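Reading time: 2 min

Subject: Re: Getting yellow marks out of white fleece (and folding the stuff)

Cremilda Miranda wrote:

> Hi all, me again. I've got a pair of white fleece trackies that came out of the winter box with a yellow mark on them, and I'm not game to hit them with bleach because of the printed tape down the side. Has anyone had luck with anything gentler? Also, how on earth do you fold fleece so it stays folded? Mine spring open like a jack-in-the-box the minute I shut the drawer.
>
> Cremilda

Hi Cremilda, and hi everyone,

Oh, I feel your pain! I've been doing the big July sort-out, which means every bit of clothing I own ends up on the bed or on top of the suitcase, and I've got nearly the same trackies as you. White fleece, dark tape down the leg with NOT-SIMPLE printed on it over and over (too right it isn't), and a faint yellowish mark near the top. You only really see it with the sun on them, so if you're hunting for marks, do it by the window with the curtains open.

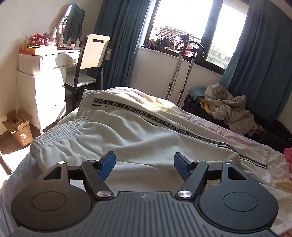
1. The mark

Please don't bleach them. I did that to a Fistari jumper years ago and it went yellower, if anything, and the trim turned a sad sort of grey. What I do now is mix a scoop of oxygen soaker (I use the Lulis one, but the home brand is fine) in a bucket of lukewarm water and leave the pants in for 45 minutes. Check the label first, and try a dab on the inside of the tape before you commit the whole leg. Then a cool wash, inside out, no softener — softener makes fleece go flat and a bit greasy feeling, and I reckon half the yellow on my older things was softener in the first place.

If it's sunscreen or body lotion, a drop of dish soap rubbed in with your thumb before the soak helps a lot. Mine was almost certainly lotion, I keep the bottles on the dressing table and get dressed right next to them like a goose.

2. Drying

On the line, in the shade if the tape is dark, pegged at the waistband. Not the dryer! My sister put her Batista ones through on hot and the fleece went all pilly.

3. Folding

Lay them flat on the bed and smooth the legs out with your forearm. One leg over the other, tuck the crotch point in so you've got a straight edge, then fold up from the ankles in thirds and shove the whole lot into the waistband like a pocket. The elastic holds it shut, so no more jack-in-the-box. It's chunky, mind you. I fit 9 pairs standing up in my deep drawer and I have to lean on it a bit.

The thing I still haven't cracked is jackets. I've got a beige one that's crumpled no matter what I do, and at the moment it's living on top of the black bag with a teal thing and a yellow thing I haven't made decisions about. Does anybody hang theirs on those padded Olau hangers? Are they worth it, or do they just eat up the rail?

Let us know how the soak goes, Cremilda, and what was in your bucket when you did it.

Cheers,
Jen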